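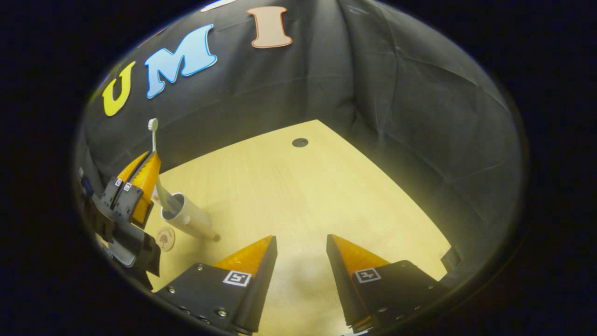 The Second Pair

Morven Matheson had the spreadsheet open before her coat was off.

"Two more grippers," she said. "That's the ask. Two!"

Thulani Jacobs rolled his chair over, coffee in one hand, and read down the column the way he read everything, from the bottom up. "It says twenty-six here."

"That's finger pads. 26 pads. They wear, Thulani. You squeeze a toothbrush handle all week and the soft part goes cloudy and then it tears right at the tip, and then you're waiting on Henov for a month." She was grinning. She loved this part, the part most people in the lab hid from – the shipping terms, the little screws that came in the wrong length, the quote that expired while you were at lunch. "So we buy them up front. And look, Besetti gives us the mount plates at the old price if the order goes in by May 9, 2022."

"And Gulis?"

"Gulis wants to sell us a whole arm."

"Do we want a whole arm?"

She thought about it, and it was a real thought, because of course she wanted one. She had wanted one since she was nine and saw a machine on television put a lid on a jar. But she scrolled up to the line in bold, the one MacRitchie had signed off on back in April, and there it sat with no room in it for an arm.

"Next year," she said. "This year we want hands. Good ones, and spares."

Thulani set his coffee down on top of the Gulis brochure and picked up a pencil. He did his sums on paper, always, and she had stopped teasing him when he caught a freight charge that had been entered twice. He wrote down pads, plates, screws, a box for the screws.

"Toothbrushes," he said.

"What?"

"You've got nothing in here for toothbrushes. Or cups."

"Those come out of petty cash!"

"Everything comes out of petty cash until Ms. MacRitchie looks at petty cash." He wrote it in. Toothbrushes, cups, things to put in cups. "How many runs are we promising her?"

"A thousand."

"Write it like a number. She likes to see the zeros."

Morven typed it, 1000, and leaned back. It looked enormous and wonderful. All those brushes going into all those cups, some of them missing, some of them knocking the cup flat, and every single one worth keeping. She could see the whole summer in that cell.

"We're over," said Thulani.

"By how much?"

He turned the paper around. It wasn't bad. It was nearly the price of the fancy carrying case, the one with the cut foam, that she had put on line four and had been hoping he would skip past.

"I like that case," she said.

"I know you do."

"The foam has a little slot for the screwdriver."

He waited. Outside, someone was dragging a table down the hall. Morven looked at line four for a while longer, then deleted it and typed "towels" in its place, and the total dropped under the bold line.

"Send it to Besetti," she said. "Quick, before I look at the arm again."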